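I keep reading that a matching breakfast corner will change my mornings. Océane Kowalchuk swears by hers, but she also swore by the Surkero juicer, and I've seen where that lives now.

My doubts start with the toaster. Two slots, 35 dollars, and a setting 3 that does next to nothing. Setting 4 is charcoal.

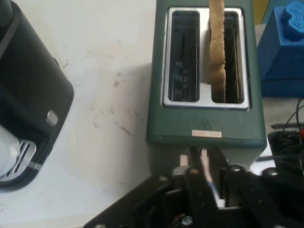
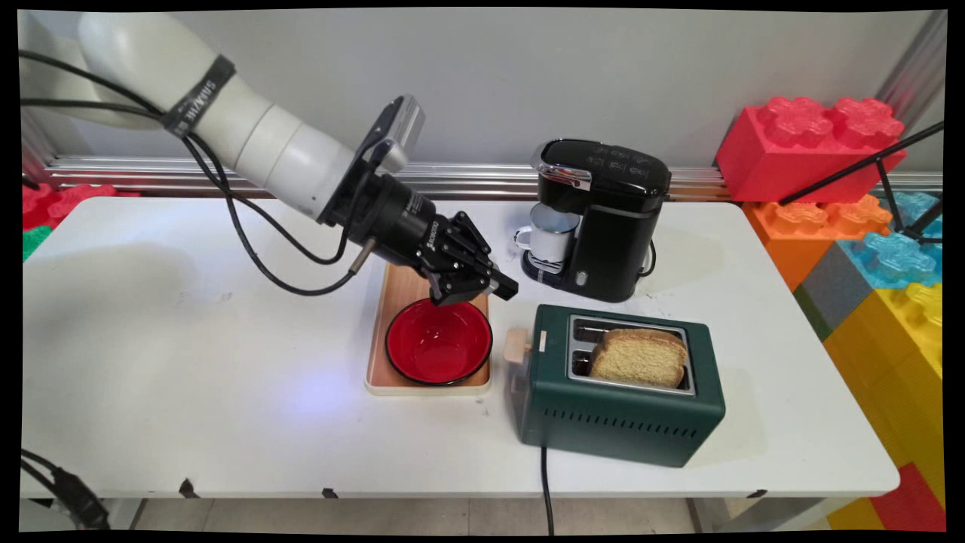
The green toaster, one slice in the right-hand slot.

I'll grant that the green is nice. Would I pay 100 for the Morin one? Ask me in August. My old one made perfectly decent toast and it was ugly as sin.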